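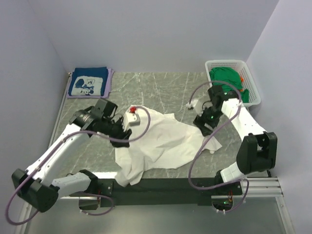 Laundry Tips I Took Home From a Robot Open Day

I went to the Flarwood open day in December with my arms crossed. My neighbor Agnes Aitken had a spare pass, the flyer promised "the end of folding," and I have been writing this household page long enough to have buried a bread machine, two steam mops and a sock sorter. The folding demo was at 2, in a side room, and there were 21 of us on stools.

I'll say up front that I would not buy one. But watching something slow handle a piece of cloth does make you look at your own habits, and I came home with a page of notes.

Start with the big shape

The demo began with cloth in a heap, and a good part of the time went on getting it spread out. I got fidgety. Then I went home and watched myself fold a T-shirt straight out of the dryer, half twisted, and saw why my stacks lean.

Lay the thing down. Find two corners or two seams that belong together and pull them away from each other until the cloth between them is straight. Smooth from the middle out with the flat of your hand. Do that before any fold at all, and skip it for dishrags, which don't deserve it.

Use both hands, at the same height

If one hand grips near the hem and the other grips four inches up, the fold goes in crooked and you'll spend longer fixing it than you did making it. Line your hands up first.
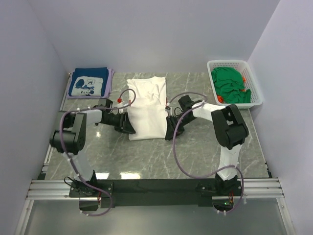
One gripper at each side of the white garment, down near the front hem.

Irfan Qureshi, who ran the session for Flarwood, was asked how long a shirt takes. He said it depended on the shirt. I wrote that down word for word, then asked how many it had folded. 2553, he said, and he had that number ready. How many of those would he put in his own drawer? He laughed and took the next question.

Fold on a hard surface

The bed is the worst place in the house to fold laundry. It sags and it grabs the cloth. A kitchen counter or a bare table is far better, wiped down and dried first. Mine comes to just above my hip, and my back has stopped complaining.

A slick surface has one drawback -- light fabrics skate around on it. Rest a forearm on the near edge while you turn the far edge over.

Let a seam or a trim be your ruler

Anything with piping, a stripe or a contrasting hem has a straight line built in. Put that line parallel to the edge of the counter and the rest follows. On plain sheets I use the hem stitching. Old sheets that have gone out of square will never line up, so match the hems and let the sides do what they want.

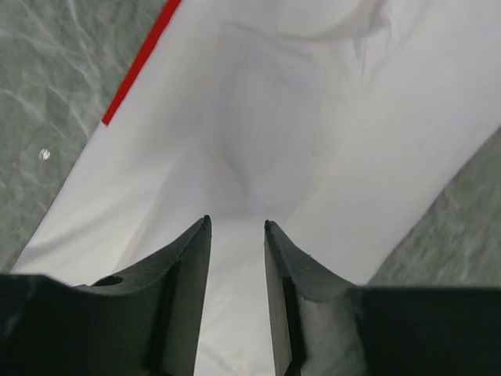
A red stripe runs down part of the edge of the white cloth.

Pinch small

Most of us grab a fistful. That puts creases exactly where you were trying to get rid of them. Take the edge between thumb and first finger, as little cloth as will hold, and lift it over. Linen shows the difference right away. Fleece couldn't care less.

Keep the done pile away from the basket

Finished stack on your left, basket on your right, work in front of you. Swap sides if you're left-handed. I used to keep both on the same end of the couch and refolded the same pillowcase more than once.

What I'd spend the money on

Despina Crăciun, on the stool beside me, asked about fitted sheets. Not yet, was the answer. She asked about matching socks. Also not yet. The price wasn't on the handout, and when she pressed, she was told there would be a mailing list.

So, for a lot less: a folding board, if you like your shirts all one size. A second basket. A hook by the dryer for anything that ought to be hung up while it's still warm. I'd happily go back and look again when it can do a fitted sheet -- with the elastic tired and one corner torn, please, like mine.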